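Grenditz-Forum > Spielküche und Zubehör > Reinigung und Material

Thema: Kalkschleier auf grünem Sieb, Essigessenz oder Zitronensäure?

lochkreis_4
Guten Abend. Spielküche einer Kita-Gruppe, Wasser im Ort sehr hart. Das grüne Sieb wird im Sommer zum Wasserspiel benutzt und bekommt zwischen den Löchern einen weißlichen Schleier. Spülmittel bringt nichts. Hersteller laut Lieferschein Gurton, Material dort nicht angegeben. Was nehmt ihr?

Usha Varghese
Zitronensäure, kalt angesetzt, 60 g auf 1.000 ml Wasser. Bis zu 4 Stunden einlegen, danach klar nachspülen und auf einem Tuch abtropfen lassen. Nicht erhitzen, sonst fällt Calciumcitrat aus und setzt sich in den Löchern fest.

moorbirke
Einspruch. Essigessenz, verdünnt, 20 Minuten, fertig. Vier Stunden Säurebad für ein Spielzeugsieb ist Materialquälerei.

Usha Varghese
Die üblichen Kunststoffe wie PP vertragen beides. Essig riecht in einer Spielküche aber tagelang, und Kinder nehmen das Zeug in den Mund. Der Geruch ist bei uns das Ausschlusskriterium.

moorbirke
Tagelang stimmt nicht. Zweimal spülen, über Nacht ans Fenster, weg.

kellerregal
Vor der Säurefrage wäre zu klären, ob das überhaupt Kalk ist. Weißer Schleier kann auch Abrieb sein. Test: einen Tropfen Öl verreiben. Verschwindet der Schleier sofort und kommt nach dem Abwaschen wieder, ist die Oberfläche verkratzt. Dann hilft gar keine Säure.

lochkreis_4
Öltest gemacht, Schleier blieb an der Stelle sichtbar. Also eher Kalk. Zitronensäure liegt im Schrank, probiere ich zuerst.

Zweite Frage, weil ich gerade dabei bin: Wie lagert ihr das Kleinzeug? Unsere Pommes frites stecken regelmäßig im Toastofen, die Orangenscheibe ebenfalls.

kellerregal
Flache Kisten von Simões, ohne Deckel. Lebensmittel getrennt von Geschirr. Geräte mit Beleuchtung kommen bei mir nie in dieselbe Kiste, Wasserkocher mit Lämpchen grundsätzlich aufrecht ins Regal.

moorbirke
Trennung nach Material ist sinnvoller. Was ins Wasser darf, in die eine Kiste, alles mit Batteriefach in die andere. Dann landet der Kocher auch nicht versehentlich in der Zitronensäure.

Usha Varghese
Da stimme ich moorbirke ausnahmsweise zu. Batteriefächer vor dem Abwischen schließen und prüfen, ob die Schraube sitzt. Bei einem Mixer von Kinero hatten wir Korrosion an den Kontakten.

lochkreis_4
Nach Material also. 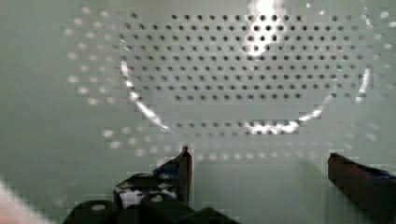
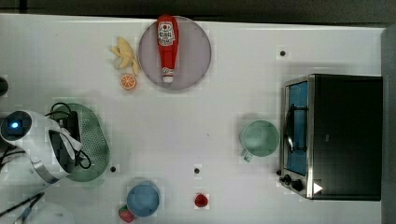
Kategorie: Spielküche und Zubehör

kellerregal
Auf dem Tisch mit Teller und Ketchupflasche liegt der Wasserkocher am Sieb, und sein Lämpchen leuchtet blau. Vor dem Wegräumen ausschalten. Der Toastofen leuchtet innen auch.

moorbirke
Becher und Teller in die Nasskiste, Ofen und Kocher in die trockene. Bei der Ketchupflasche würde ich wegen des Etiketts auf das Bad verzichten und nur feucht abwischen.

Usha Varghese
Für die Löcher eine Flaschenbürste mit Nylonborsten, von der Innenseite her. Keine Drahtbürste.

lochkreis_4
Bürste ist da. Ansatz mache ich heute gegen 18 Uhr, Ergebnis trage ich hier nach.

Beitrag 2.782 in dieser Kategorie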